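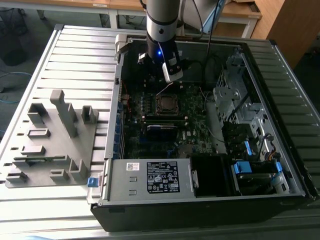 Handout 4: Inside a Desktop Tower

Courses > Computer Repair Basics > Unit 2 > Handout 4

Last updated: Sep 8, 2019

Lay the tower on its side and take the side panel off before you start. Bring this sheet to the bench.

Find these parts first:

Motherboard. The dark green board in the middle. On the Dell board the name is printed in small white letters.

CPU socket. Near the center of the board, with a metal retention frame. Do not touch the inside of the socket.

Memory slots. Just below the socket when the case lies as it does in the photo.

Expansion slots. Look for the row of blue brackets along the inner wall.

Power supply. The silver box along the front edge. Read the black rating label, but never open the box.

Unplug the tower before reaching in. Move thin wires aside gently and do not pull on them. Sketch the layout on page 48 of the Anby workbook and label all five parts.

Comments

Kha Trình: Is the Anby workbook the same one we used in June?

Druken: Same book. The answers start on page 79.

Tiêu: My case at home has the power supply at the other end. Sketched it that way.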